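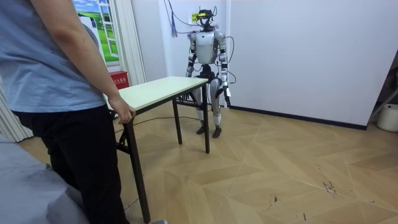 I've had the Deltby handover guide for our two-person lifts since February, all 36 pages of it, and I like it way more than I expected to! Funmilayo Ugwu wrote the chapter on carrying with a humanoid, and her rule is simple: the person sets the pace and says "down" before anyone lowers anything (yes, out loud, every time).

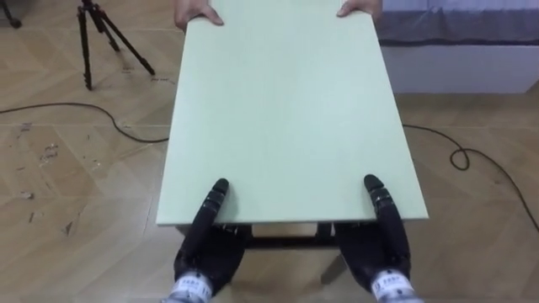
Person at the far end, robot hands under the near edge.

My gripe is page 19. It wants cables checked before a lift but never says how far they should be from your feet, and I trip over everything. The checklist cards are great, though, big print and easy to wipe. I'd buy it again, just not the binder.

Juniper Bellamy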